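Section 8: Setting up the Brirulden wall map

The map of Brirulden is supplied as 15 printed sheets. Sheet 1 covers the northern headlands and Sheet 15 the southern harbour district.

1. Lay the sheets face up in numerical order, with the north arrow on each pointing away from you.
2. Trim the right-hand margin of each sheet along the grey line. Leave the left-hand margin in place.
3. Join neighbouring sheets so that the coastline and the blue grid lines meet. Each grid square represents 100 square kilometres.
4. Fix the place-name index beside the completed map. It lists 322 towns, lakes and islands.
5. Mark your own locality with one of the coloured labels.

Note: Lake Mulico appears on two sheets. Align its eastern shore first.

Note: Municipal boundaries are shown as of October. Later changes are listed in the Drirkov supplement.

Caution: Do not use the map for navigation. Water depths and channel markers are not shown.

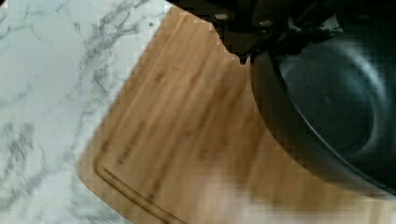
Cheema

Replacement sheets may be ordered by sheet number from the Drirkov map office. Please state the edition printed in the lower margin.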